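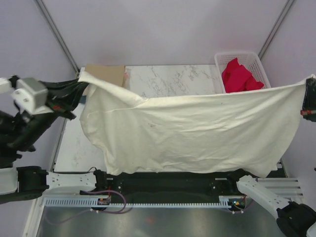 Looking after dress-ups so they last past the party

A kid's costume is built to survive one afternoon and a slice of cake. Yours will be asked to do a good deal more, including breakfast, the supermarket and at least one dentist. We have kept a dragon, two astronauts and a fairly aggressive bumblebee going for years on the following.

Before the first wear

Snip off the loose threads and run a second row of stitching down the crotch seam. The factory row was put there by an optimist. If the back closes with a strip of hook-and-loop, sew around all four sides of it, as the glue lets go the first time someone is in a hurry for the toilet.

Washing

Ignore the urge to throw it in with the towels. Turn the suit inside out, do up every fastener and put it in a pillowcase with the end knotted. Cold water, gentle cycle, half the usual detergent. Anything with foam muscles gets washed by hand in the tub, squeezed flat between two towels and left over the side. Don't wring it, unless you want a superhero with one enormous bicep and a hernia.

Glitter can't be washed out of a machine. Run it empty afterwards and accept that your work shirts are festive now.

Capes

Satin creases if you look at it. Hang capes by the shoulders, never by the neck tie, and press them on the back with the iron on low and a tea towel in between. A hem that has been dragged through the car park is best cut off. Take up 11 cm, call it the new length and carry on.

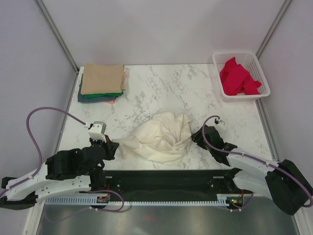 While you have the scissors out, swap the neck ties for a press stud or a bit of hook-and-loop. Ties catch on things, and a cape should come away when it's pulled.

Masks

Wipe the inside with a damp cloth and a drop of dish soap. Stuff the mask with newspaper so the nose keeps its shape, and keep it out of the car in January. Elastic goes slack after nearly 12 outings, so buy it by the metre and thread a new length through the old holes with a bobby pin.

Storage

One costume per bag, with its belt, gloves and mask in the same bag. My neighbour Ginette Petrenko labels hers by character. I label mine by size, having learned that a child's loyalty to a character lasts until the bag is zipped. Plastic tubs are fine for the suits, but swords go upright in an umbrella stand by the back door, where visitors can admire them and small brothers can't quite reach.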